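The Plonetti Money

Eleven at night and Anwara Debnath still hadn't opened the envelope. It sat against the sugar bowl. Her uncle's handwriting, all capitals, leaning left like it was walking into wind.

She did the dishes. Did them again, more or less. Then sat.

Inside, a bank slip and a note. The slip said 3000. The note said FOR THE BOAT OR NOT FOR THE BOAT. YOU DECIDE. DON'T ASK YOUR MOTHER.

There was no boat. There had been one, the Skerketti, twenty-two feet of rot and green paint, tied up at Clanduvlow since before she was born. Her uncle bought it for 600 and a used outboard. He'd fixed the deck twice and the engine never. Then one May the harbor office sent a letter and the next May they towed it, and he stood on the wall in his good coat and watched and didn't say anything, and bought everybody fries after.

So. For the boat or not for the boat.

She called him. Rang and rang.

"What," he said.

"What boat?"

"It's late."

"You sent me three thousand dollars, what boat?"

Long breath. A TV going behind him, some game show, people clapping. "Mosquera's got her," he said. "In his yard. Behind the Plonetti sign, under a tarp. He never scrapped her. Eleven years he's had her back there and he tells me now, at a funeral, with a plate of ham in his hand."

"Is she any good?"

"No."

"How bad?"

"I didn't lift the tarp," he said, and hung up.

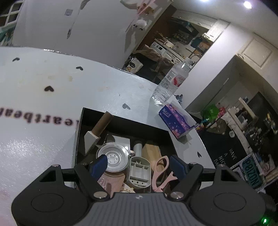
She couldn't sleep after that so she went looking for the key. He'd given her the cabin key when she was nine, a ceremony, there was cake. It had to be somewhere. Not the coat closet. Not the drawer with the batteries. She tried the hall shelf, then the box on the table, a black one, open, the kind every house has, where stuff goes when it's too good to throw out and too odd to put anyplace. Pink scissors. A block of light wood. A gray tray with little compartments, and she went through every one of them with her finger. No key. She sat back on her heels. Thought about cake. Thought, tin.

The cookie tin was on top of the fridge and the key was in the tin, under birthday candles. Smaller than she remebered. The tag still on it, 222, the old berth number, in blue pen that had mostly gone.

One in the morning. She put her shoes on.

Six hours' drive. She stopped once for gas and once because she was crying a little, which was stupid, over a boat that smelled of diesel and wet bread. Fog on the last stretch. Route 683 down to the water, same as ever, same bad curve by the church.

Mosquera's yard was locked but he was up, out front in slippers with a coffee, like he'd been told.

"He called you," she said.

"He called me four times." He looked at her shoes. "It's muddy back there."

It was. They went past the sign, past a van with no doors, past a stack of crab pots. The tarp was blue and tied down better than she expected, good knots, new rope. Somebody had been keeping at it.

"You want me to do it?" Mosquera said.

"No. Hang on."

A truck was turning in at the gate. Slow, one headlight. It sat there with the engine running for a while and then the engine quit and her uncle got out, in the good coat, too big for him now. He must of left right after he hung up.

He came over through the mud. Didn't hug her. Held out his hand, palm up, and it took her a second.

She gave him the key.

"Okay," he said. "You get that side."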